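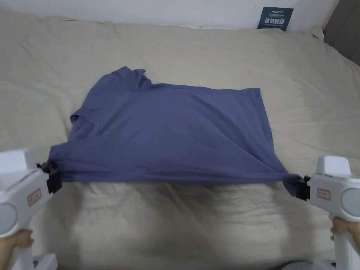
Lucyna Lis told us she had folded 400 shirts with the Wokemach grippers before she stopped thinking about her fingers, and that the second week was much easier on the wrists than the first. We want more people who will tell us things like that!

Wokemach is our hand-held gripper kit, one for each hand, and we're getting a new version ready for June. Before it goes out we need 5 paid testers to put it through ordinary household work: T-shirts, pillowcases, towels, bedding. You hold the grips, pinch the cloth in the jaws, fold or spread it, then tell us what felt good and what drove you up the wall (the trigger spring gets strong opinions). What you record will also help teach robot arms to handle laundry, and we think that's a pretty great use of a pile of shirts.

No technical background needed. You should be comfortable standing for 2 hours at a stretch, have full use of both hands, and be willing to repeat a fold you didn't like. Left-handers, please write in, we haven't had enough of you.

Sessions run mornings from 9 a.m. at the Oster building in Titonthorpe. Pay is by the hour, training included. Between all testers we hope to reach 1000 finished folds before the kit ships.

To apply, send a few lines about yourself and the hours you can do. A résumé is fine but we'd much rather hear how you fold a fitted sheet.

Contact | © Dumitrescu Handling | Back to top

This site uses cookies to remember your settings. Accept / Manage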